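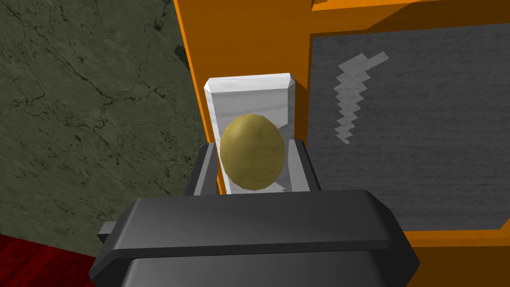
Gripper upkeep, two-finger type. Quick tips

Wrote these down between jobs so excuse the order. Ours is the small parallel gripper on the Horitz bench cell, 1,161 hours on it when I did the last full clean. Most of this goes for any two-finger unit.

Power off first. Air off too if you have air. Then wait. I pinched a thumb in March and it was my own fault.

Finger faces. Wipe with a lint-free rag and a little isopropyl, every shift if you handle anything dusty or eggy. No acetone, it clouds the pads. Let them dry before you close up. Shiny spots mean the pad is glazed, go over it lightly with a gray scuff pad, same number of strokes each side.

Check parallel. Close slowly on a strip of plain paper, tug at the top, tug at the bottom. Should drag the same. If the bottom slips, loosen the finger screws, push the finger back square agianst its shoulder, retighten a bit at a time.

Slides: old grease out before new grease in. Cotton swab, then a rice-grain of light grease per rail. Open and close 21 times by jog, wipe what squeezes out. Too much grease picks up grit and you're back here next week.

Force for eggs and other round stuff. Start at the lowest setting that holds, then up one notch. Narrow end up, fingers low on the fat part. Test with a wooden egg before you risk breakfast. Slips on the lift? Clean the pads before you touch the force. Nine times in ten its the pads.

Re-zero after ANY finger work. Jog open to the stop, set zero, close on your gauge block, write the number on the tape inside the door. Forgot this once, cell faulted 213 times overnight.

Cable. Look where it bends by the wrist. Flat or shiny jacket = replace. Leave slack for full wrist turn, tie it loose.

Screws: dab of the blue stuff, not the red. Mark each head with a paint pen so you can see if it walks.

Spare pads live in the top drawer, left. Put one back on the list when you take the last pair.

Comments

Viera Kováčik: Paper trick worked great, thanks. Receipt paper works too, it's thinner.

Patricio Sepúlveda: What grease? Mine goes stiff in the cold shop.

Dušan Jireš: @Patricio any light lithium is fine, I use the Favham tube. Warm up with a few slow cycles first.

Rozália Holub: Blue not red!! Had to heat mine off with an iron.

Related tips
Cleaning suction cups without splitting them
Quieting a rattly cable chain
Zostport feeder: clearing a jam
Drill press belt, when to change it
Getting egg off a conveyor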